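In Defense of the Mediocre Fold

I own a black long-sleeved shirt that has defeated me every week for most of my adult life. I don't mean this particular shirt, which I bought in August from a Farah rack at a price that should have warned me. I mean its office, its position. There has always been one, and when it wears out I replace it with another, and the new one takes up the fight where the old one left off.

You know the shirt. It comes out of the laundry as a dark lump with no visible front. You pick it up by what you take to be the shoulders and find you're holding a hem and an elbow. You turn it. Now you have the other elbow. The tag, which might settle the matter, is black, sewn into a black seam, and printed in a gray that was chosen by someone with excellent eyesight and a grudge. By the time you've found the neck you could have folded the towels, both sheets, and a small tent.

The general view among people who write about housekeeping is that this is my fault. There is a correct fold, they say, and once you've learned it your life will open like a flower. My friend Kekeli Ayaaba learned it two winters ago and has been insufferable since. Her drawers look like a card catalog. She files her shirts upright, by weight of fabric, and if you admire them even a little she'll take one out, shake it loose, and do the whole thing over for you at half speed, as if you were a dog she had hopes for.

I have tried it. I want that on the record before the letters come. I gave the upright method 10 weeks, which is longer than I gave Portuguese. I cleared the good end of the table every Thursday night, I smoothed, I folded in thirds, I stood the little bundles on end, and they stood there, and I felt pretty fine about myself until the next morning, when I pulled one out and the rest lay down like tired commuters. The method assumes a full drawer, it seems. A drawer with 17 shirts in it stays upright out of sheer crowding. A drawer belonging to a person who wears his shirts is a row of loose teeth.

What I'd like to argue for, since hardly anybody will, is the mediocre fold. I'll define it. A mediocre fold takes one breath. The sleeves go somewhere behind. The bottom comes up to meet the top, more or less, and the result is a soft rectangle that could be mistaken, in low light, for a good one. It goes on the pile. The pile leans, but the pile is off the chair, and getting it off the chair was the job.

The housekeeping writers skip over this part. They start with the shirt already flat. Every diagram I've ever seen begins with a garment lying on its face with its arms out, calm as a paper doll, and a dotted line down each side. I could fold that shirt too. A child could fold that shirt. All the trouble in folding happens before the first drawing, in the stretch between the heap and the flat thing, and it has been left out of the literature entirely, the way cookbooks will tell you to "bone the fish."

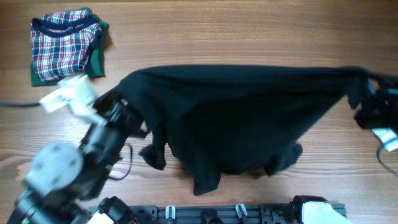
So consider the stretch. Two corners, one in each grip, and a pull. The top edge comes up nice and straight and for a second you believe in it. Everything under the edge does as it pleases. Cloth has no interest in being a rectangle. It would like to be a hammock, or a puddle, and it will be one or the other the moment you stop arguing. Sleeves are worse, being tubes, and they have a talent for ending up on the side you've just decided is the front. You can lay the thing down with great care and still get a ridge across the middle that has to be chased to the edge with the flat of your hand, where it turns into two smaller ridges.

A plaid shirt, I'll admit, is a pleasure. Plaid comes with its own graph paper. You line up a stripe, you fold on a stripe, and if you've gone crooked the pattern tells you right away, and politely. I suspect that half the people who find folding restful own a great deal of plaid. Black gives you nothing to go by. It's like parking in a field at night.

And here I part ways with my other friend, Valter Haugland, who holds that the answer is not to fold at all. Valter is a hanger man. Everything he has hangs, including his sweaters, which have grown points at the shoulders so that he looks, from October on, like a minor duke. His closet rod gave way once under the load. He put up a thicker rod. When I say that a T-shirt on a hanger is a waste of a hanger he tells me I'm thinking like a poor man, and then he asks me to help him look for his gray pants, which are in there someplace, edge on, between two other pairs of gray pants.

I see what he's after. A hanger does the hard part for you, in that it knows where the shoulders go. But it charges rent. I counted hangers once when we moved (my wife had asked me to count something, I think to keep me out of the kitchen) and we had 23 of them, eleven of which were the wire kind that come free and breed. They took up a whole box to themselves. The clothes that had been on them, folded badly, fit in a bag.

There are products, naturally. There's a hinged plastic board called the Kesley that you lay the shirt on and flap shut, left, right, up, like a man signaling to aircraft. We were given one. It turns out a perfect shirt every time, provided the shirt goes onto the board flat, and there we are again at the mouth of the same cave. It also needs a home of its own when you aren't using it, and ours lives behind the dryer, where I'm told it does good work keeping the dust in one place. My sister-in-law swears by a spray, Trivura, that is supposed to relax the fibers. I don't know what it does for the fibers. The laundry smelled like a dentist's for a week, and I was very relaxed by the time it stopped.

I'm not against care. I iron for funerals. I fold the good tablecloth along the creases my mother-in-law put in it, because I was raised right and because she checks. There are objects that deserve the full treatment, and a person should know which of his are among them. Mine would fit in a shoebox. The rest of what comes through the wash in a week is going to be worn by somebody with a body, who'll sit down in it, and within four minutes of sitting down every shirt in the county has the same wrinkles across the front, Kekeli's included. I've looked. She did not enjoy being looked at.

What bothers me about the perfect fold is where the time comes from. It's never taken out of the hours when I'm scrolling through lamps. It comes out of the end of the evening, the soft part, when the dishes are done and there might be a conversation. I used to stand at the table on those Thursdays getting a sleeve to lie down, and my wife would be telling me something from the next room, and I'd say "mm" in the places where she breathed. She told me afterward that in one of those stretches I'd agreed to a cat.

The cat is named Mernimness, for reasons I was apparently also present for. She sleeps on the folded laundry. She's white in all the places where it matters. She has a strong preference for black cotton, well smoothed, the flatter the better, and she turns around on it three times before lying down, so that whatever I set on that chair, in thirds or in quarters or in a ball, comes off it in the morning as the same round nest with hair on it.

I fold on the bed now, with the radio going, one breath to a shirt. The sleeves go somewhere behind. Kekeli came by last week while I was at it and stood in the doorway with her hands held together, and I could see what it was costing her to keep them there. I let her do the tablecloth.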